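From: Houda Ragab
To: bin-picking list
Date: January 12, 2020
Subject: Re: [binpick] grasp ranking with a second look, does it help?

Hello all,

Thanks for the questions, and sorry for the slow answer. We were rerunning the whole set after moving the arm to its new stand at Mellach, and I wanted to have the new numbers before writing. They are good! I'll get to them, but first the message I'm replying to, trimmed a bit:

> Houda, you mentioned at the end of the February call last year that
> Skosis would try a "second look" before each pick, i.e. move in, take
> another depth image from close up, and rank the grasps again. Did you
> ever do it? We tried something like it here on the Cerngate line and
> gave up, as the close view was full of holes and the ranker went for
> the rim of the bin every time.
>
> Three things I'd like to know:
>
> - do you throw the first ranking away, or mix the two?
> - what do you do about see-through and shiny objects?
> - how many picks did you need before you believed the result?
>
> We'd be glad of code if there is any, even ugly code.

We did do it, and yes, we saw the rim problem too. For the first week Nina (our planner, for those who weren't on the call) was completely in love with the bin wall. She would look at a perfectly good toy, move in, look again, and go for the top edge. Very funny the first five times.

The cure was duller than I had hoped. We fit the floor and the walls from the far view, where the bin is whole, and carry those planes over into the close view. Any candidate whose fingers would land within a small margin of a wall plane gets its score cut hard. It isn't removed. I tried removing them and we lost every object leaning on a wall, and in a bin of mixed household things there is nearly always one of those.

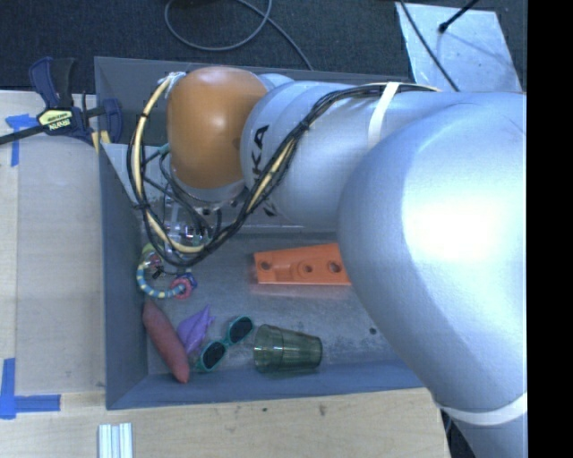

On your first question, we mix. The far view gives each candidate a score, the close view gives it another, and the final score is a weighted sum in which the weight depends on how much valid depth there is under the candidate in each view. When the close view has a hole, the far view speaks louder. That's all the method is, really! I had a much cleverer version with a learned weight and it was no better on our objects. Where the mixing earns its keep is with neighbours like the sunglasses and the green tumbler lying right beside them: from far away you want those to come out as two objects, and from close up you want a grasp on one that doesn't drag the other along. A score from either view alone tends to get one half of that right. The orange block with the round holes is a different sort of test, with a broad face and plenty of tempting inner edges, and the ranker has to learn that the edge of a hole is a poor place to put a finger if the fingers can't go down into it.

On see-through and shiny things: the honest answer is that we handle them badly, only less badly than before. Translucent plastic gives us a ragged patch with the floor showing through the middle. Dark lenses give us nothing, or nonsense. What helped was to stop treating missing depth as empty space. In the first version a hole meant "free to move through", so the planner would happily drive a finger straight into a cup. Now a hole that is bordered by something standing off the floor is treated as filled up to the height of its border. It's crude, and it makes some good grasps unreachable, but the gripper has had a much quieter life. If anyone has a neater way that doesn't need a special camera I would love to hear it.

Now the numbers. Each run is 200 pick attempts with the same set of objects, tipped in again whenever the bin is empty or the planner gives up 2 times in a row. We did five runs with the far view only and five with the mixed score, so 1000 attempts on each side. Mixed score won in all five pairs. The gap was smallest on the runs that happened to have the block near the middle for long stretches, and biggest when things had slid up against the walls, which was a surprise to me, as I'd expected the wall penalty to cost us there. My guess is that the far view is simply at a bad angle for anything tucked close to a wall, and the close view sees round it.

I'm holding back the actual success rates until I've gone through the logs by hand. The automatic check calls a pick good if the gripper is not fully closed after lifting, and I've already found a handful where it had hold of nothing useful. Both sides are affected, so I don't expect the order to change, but I'd sooner post one table that stays put.

As for when I believed it: after 100 attempts I thought I did, and I was wrong. An early version looked wonderful at that point and then sank back to level with the far view by the end of the run. I'd now say don't trust anything short of a full run, and preferably two with the objects tipped in by different people. I drop things gently and my colleague upends the box, and you can see the difference in the results.

Some smaller points for whoever wants to try it:

The second look costs time. We stop the arm fully before taking the close image. Taking it on the move smeared the depth enough to spoil the gain.

Check your hand-eye calibration with the arm low over the bin as well as high up. Ours was fine high up and off down low, and for two days I blamed the ranker.

If your cables are on the outside of the arm, as ours are, put the slack into the collision model as a fat capsule round the wrist. It rules out some steep wrist angles near the walls. We lived with that.

Cap the number of candidates you carry into the close view. Past a certain point the extra ones are all near copies of each other and only slow you down. Spread them over the bin before cutting the list.

Code: yes, and it is ugly, as requested. The mixing part is one short file and doesn't depend on Nina at all, so it should drop into the Cerngate setup without much pain. The hole filling is more tangled up with our planner and I need an afternoon to pull it loose. Write to me off list if you want the first part now, otherwise wait for both.

Next I want to try a third view, taken from the side and only when the first two disagree strongly. I have one evening's worth of results on that and they are all over the place, so don't ask yet!

All the best,
Houda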